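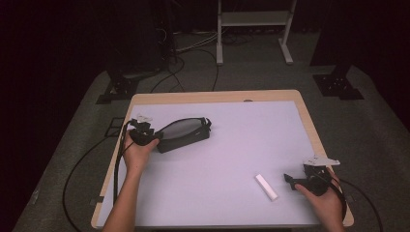 Leidy Villca, with notes from Yeison Guzmán
Zepeda bench notebook, p. 248 -- November, started 9:40 a.m.

Pouch work, continued from the last entry. Item on the table is the black oval zip pouch with the gray panel on top. The small white block is the only insert for now. Everything else from the Sorstead box stays on the shelf until we settle the size question.

Open points from last time:
Does the block go in lengthwise or flat across?
Does the zipper snag at the curve?
Do we keep the tab or trim it?

Measured the pouch first, since the sheet from Evedine gives only outside figures. Long side by the steel rule is 20 cm. The sheet says the same. I didn't get a good number for the depth because the sides give when you press on them, and Yeison and I read it differently. Left it blank. Next time use two flat boards and measure between them.

Lengthwise is better. Flat across, one corner of the block pushes up against the panel and the zipper has to be walked over it. Lengthwise it lies down and the zipper runs to the end in one pull. Did 7 closings each way. Across: snagged on 3, always at the curve and never on the straight part. Lengthwise: no snags. Small numbers but I'm happy to stop there.

Yeison thinks the snag is the lining and has nothing to do with the block. He turned the pouch inside out at the curve and there is a loose fold where the seam allowance was left wide. He wants to tack it down with a few stitches and try across again. Fine with me, but do it on the second pouch and leave this one as it came. Mark the second one with tape on the underside so they don't get mixed up.

Tab: keep it. I wanted it off because it catches on the other pouches when they're stacked in the bin. Then I tried opening one with it trimmed and there's nothing to hold on to at that end, so you end up squeezing the body and whatever is inside shifts. The stacking problem goes away if they all face the same way in the bin. Put a label on the bin.

Surface note. Small pale things are hard to pick out on this tabletop. The white block on the pale top is easy to lose track of when you look away, and twice I reached for it in the wrong place. Black pouch, no trouble at all. If we do the sorting step at this table we should put down a dark cloth or sheet for the light items. Yeison says there is a roll of charcoal felt left over from the Vellorport order. Haven't looked.

Also, keep the loose inserts away from the near edge. The block was close to it most of the morning and went on the floor once. Carpet, no damage.

11:25 a.m. Stopped to answer Evedine about the order. They list the pouch under 521 and we've been writing it up under our own bin name, which explains the mix-up with the count sheet. Going forward write 521 on everything, bin label included. I corrected the last two pages in pencil.

1:10 p.m. Second pouch, seam fold tacked by Yeison. Block across, 7 closings, snagged on 1. So he was at least partly right. Still stiffer than lengthwise, and the corner still pushes on the panel. We're going with lengthwise for the packing card. He'll write up the stitch separately with a sketch.

To do:
Packing card wording (Leidy)
Stitch sketch (Yeison)
Find the felt and cut a piece to fit inside the table frame
Depth measurement with boards
Ask Sorstead if the block comes in a darker color -- gray would be fine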